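The decluttering course costs £333 and I was cross before it started

By Nia Jenkins

The welcome email from Clirnimitz arrived on a Sunday and told me to thank my front door. I read it twice. The door sticks in wet weather and I have never felt I owed it much.

Clirnimitz sells a ten-week home course in owning less. You get a video each Monday, a workbook in the post and entry to a members' forum where people write about their airing cupboards with real feeling. The full price is £400, though I have yet to meet anyone who paid it. There was a discount running when I joined in June and there is one running as I type this.

The promise is large. A tidy home, says the opening video, will lower your stress, help you sleep and save you money. I asked the company where the figures on sleep came from and was sent a link to its own members' survey. It had 1018 replies, all from people who had finished the course. Those who gave up in week three and shoved everything back under the bed were not asked how they slept.

I did the work anyway. Week one is clothes, week two is paper, and by week four you are on what the workbook calls "the small stuff": batteries, string, foreign coins, the keys to houses you left years ago. You are told to take it all out, sort it into families and put each family in a see-through box. The boxes matter a great deal. Clirnimitz does not make them, but it does have a page of suggested ones from a firm called Grarham, and I spent more there than I care to print.

It seems odd to me that a course in having fewer things should begin with a shopping list. My mother kept string in a biscuit tin and could always find it. 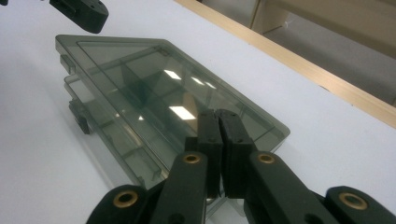 Wanda Kołodziej thinks I am being unfair about the boxes. She did the course last year and told me over the phone that hers had saved her from buying the same light bulbs over and over, that she could see what she had, and that my mother's tin only worked because my mother was the one who filled it. Try finding anything in somebody else's tin, she said. She has a point there. When we cleared Mum's flat it took us a whole afternoon to find the stopcock key, and it was in with the buttons.

Even so, Wanda admits the spare room has filled up again. She put it down to her son moving home. Encarnación Cabello, who shared a workbook with her sister to halve the cost, got as far as paper and stopped. "I found our letters from school and we sat on the floor reading them," she told me. "Then it was dark and we hadn't thrown out a thing." The forum would call this a stall. I thought it sounded like the best evening anyone had had out of the whole ten weeks.

My own results are mixed. Nine bags went to the charity shop, which was pleased with 2 of them. I can shut the wardrobe. I threw away the guarantee for the washing machine, and the washing machine broke on Tuesday, September 27, 2022, eleven days later. The repair cost £85, so I would like that set against the savings in the brochure.

I sleep as I always did. The follow-on course is called Deeper Shelves, and the first three emails about it have already come.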